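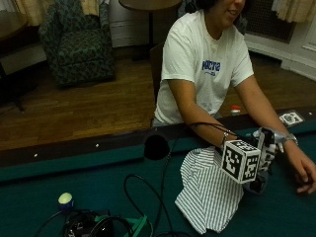 The cable that costs more than the amp

The man who runs the listening room at Foltau has sold hi-fi for most of his working life, and he asked me not to use his name because half his old customers still think he believes in cable lifters. He doesn't. He sold them anyway, for years, and he is in a mood to talk about it.

I went in expecting a sales pitch. Foltau now builds one product, an integrated amplifier, and people who build one product usually find that it solves whatever you complain about. He got to the amplifier eventually. First he wanted to talk about speaker wire.

"A fellow came in with a pair of Suvitz bookshelf speakers, nice little things, and a wire that cost more than the amp driving them," he said. "He asked me what he should upgrade next. I told him to sell the wire."

Did he?

"He bought a power cord. From somebody else."

His position, as far as I could pin it down, is that wire matters up to the point where it is thick enough and properly connected, and that past this point you are paying for a jacket. I asked whether he had ever heard a difference between two decent cables. He took a while over that one.

"I've thought I heard one. Lots of times. Then we did it blind, six of us in the back room after closing, and I couldn't pick my favorite out of two. I was sure, too. I'd have put money on it."

I would have liked to see the score sheets from that evening. He says they were thrown out, and I have to report that I only have his word. A blind test with no paperwork is a story, and I told him so. He agreed, a little stiffly, and said I was welcome to come and run one myself. 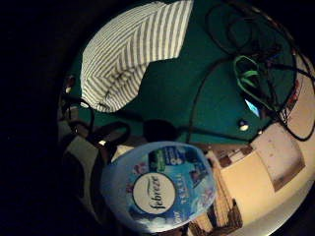 We moved on to shows. He stopped exhibiting two years ago, after a weekend in a hotel room next door to Vanhove, whose big panel speakers were making the wall between them hum. The room was too small, the ceiling was low, and there was a bed frame standing up behind a curtain.

"People walked in, stayed for one song, and wrote down that it was the best sound of the show," he said. "It wasn't. I was there. The bass was a mess from lunchtime on. They liked the song."

I put it to him that he had been happy enough to print those comments on his website. He had. They are still there, and I read him one. He laughed and said he would get around to it. As of this writing he hasn't.

What about reviews, then? Here he was less funny. He thinks most reviewers mean what they write, and that this is the trouble. Somebody lends you an expensive box for a month, you sit down in your best chair with your favorite record and the phone turned off, and of course it sounds wonderful. "Your old amp would sound wonderful too if you gave it that kind of attention," he said.

So why should anyone pay for his?

This was the part I had been waiting for. The Foltau amplifier is called the Brarnuvano, and it weighs enough that he asked me not to try lifting it. He lists it at 200 watts per channel. I asked who needs that in a living room, and he said hardly anyone.

"Then why build it?"

"They ask for it. If I put a smaller number on the page they go to the next page."

I found that answer more honest than comforting. He went on to say that the extra power gives you headroom on loud passages, and on hard-to-drive speakers that is fair enough. On the Suvitz pair he had hooked up for me, at a level where we could still talk, I doubt the amp was working at all. It sounded clean and quiet. So does mine at home, which I bought used.

He played me a piano recording, then a choir, then the piano again with the speakers pulled farther out from the wall. The last change I heard at once, and I'd bet you would too. It took him a minute and cost nothing.
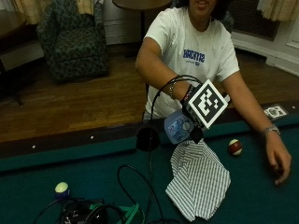
"That's the whole business," he said, pushing them back. "Move the speakers, put a rug down, get a chair in the right place. I used to tell people that for free and then they'd feel bad and buy something."

I asked if he still does trade-ins. He does, though not for cables. He keeps a box of those under the counter, and the last time he went through it, one September, he got to 301 and quit with the bottom layer still in there. Some came in their original cases. One had a certificate.

Before I left I took him up on the blind test, or tried to. He said the room was booked for the rest of the afternoon and that I should call. I've called. We're still looking for a date, and I'm bringing my own score sheets.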